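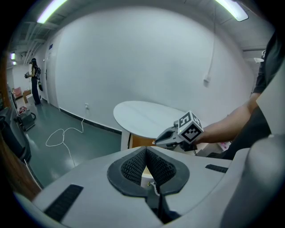
캡스톤 중간발표가 11월인데 그리퍼 담당이라 질문 좀. 팀명은 Clornell이고 양손에 하나씩 들고 시연 모으는중. 근데 추적이 자꾸 튐. 흰 큐브에 마커 면마다 다르게 붙인 그거, 손목 돌리면 값이 확 날아감. 바닥이 초록색에 번들번들해서 조명 반사 때문인가 싶기도 하고... 과제는 서랍 열고 물건 넣기. 목표 300개인데 쓸만한게 반도 안됨 ㅠㅠ 아시는분?

ㄴ 납땜하는곰
반사는 아닐듯. 노출부터 고정해봐요. 자동으로 두면 천장등 들어올때마다 마커가 뭉개짐

ㄴ goneo_fan
난 반사 의심. 우리 동아리도 바닥에 매트 까니까 나아졌음. Goneo 대회 준비할때 얘기

ㄴ 납땜하는곰
매트 깔면서 조명도 바꿨다며 그때 ㅋㅋ 그럼 뭐때문인지 모르는거지

ㄴ 글쓴이
노출은 자동 맞음;; 바꿔볼게요. 그리고 물건도 고민임. 지금은 가위랑 작은거 몇개 테이블에 올려놓고 하는데 가위 손잡이가 자꾸 미끄러짐. 배치는 대충 이럼
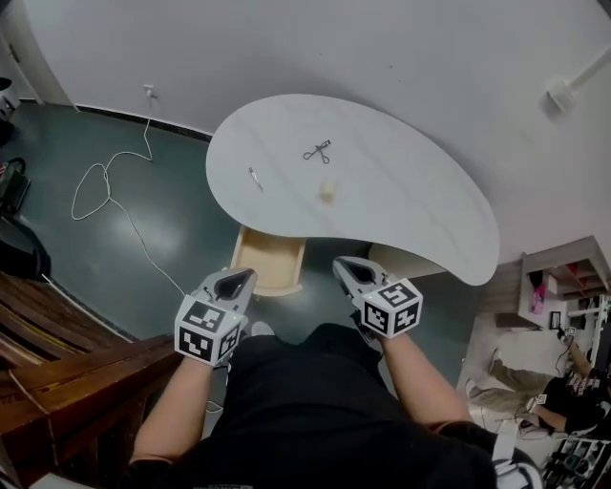
가위를 빼고 쉬운걸로만 300개 채울지, 아님 그냥 갈지. 교수님은 알아서 하래요. 조원은 빼자는 쪽

ㄴ Khúc
빼지마세요. 발표때 무조건 질문 나옴 "얇은건 못잡나요"

ㄴ 밤샘요정
반대. 마감 있으면 빼야지. 쉬운거 먼저 다 채우고 남는 시간에 가위 11개라도 따로 찍던가

ㄴ Khúc
11개로 뭘 학습해요..

ㄴ 밤샘요정
학습 말고 데모용이요

ㄴ Heiðrún Toft
교환학생입니다 한국어 서툴러요. 우리 팀 Grovel은 시작 자세를 3개 정하고 반복 했어요. 버리는 데이터 많이 줄었습니다. 큐브 나사도 확인 하세요, 조금 흔들리면 값이 다 틀려요

ㄴ 글쓴이
헐 나사는 생각도 못함. 내일 가서 조여보고 노출 고정하고 다시 찍어봄. 가위는 일단 유지

댓글 3 · 공유 2

지나가던1학년: 이거 신입도 들어갈수 있나요
모터태움: 나사 풀림 한표. 우리도 그걸로 일주일 날렸음
ㅇㅇ: 결과 올려주세욤

문의: 게시판 운영자 쪽지 | 무단전재 금지 | 맨 위로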